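Skerine grasping study: your questions
I keep getting the same emails about our bin-picking results, so I've put the answers in one place. Ask me more!
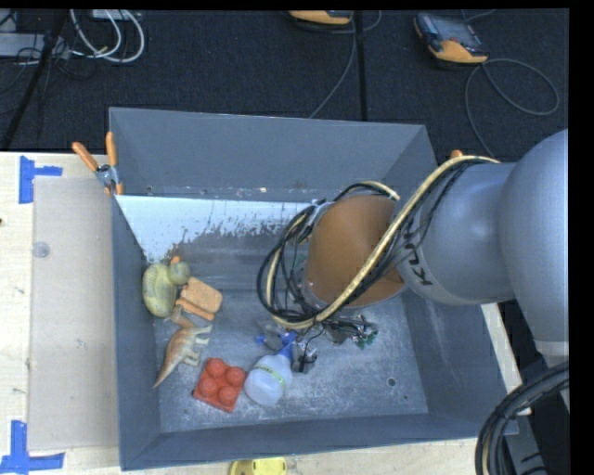

What did you test?
Whether an arm gets better at grabbing toys if it's allowed to nudge them first. We call the method Skerine. It picks between a push and a grasp every time it looks in the bin.

So did nudging help?
Yes, mostly with stuff lying against a wall (the duck loves to end up there). Out of 30 tries per method, plain grasping failed 14 times and Skerine failed 7.

Why toys?
They're odd shapes and I can replace them cheaply. A dinosaur tail and a studded block ask very different things of the fingers — and bottles are their own kind of trouble.

Did you train in simulation?
Nope, all on the real arm. Damián Huenchumán wrote the reset routine, and I babysat it through most of April.

What still goes wrong?
Two things touching. Skerine sometimes pushes both of them along together and learns nothing from it. We have 2 ideas and haven't tried either.

Can I get the data?
Soon, I hope! Write to me and I'll add you to the list.

Eulalia Barrientos, Triltcombe lab
Updated 2023-11-09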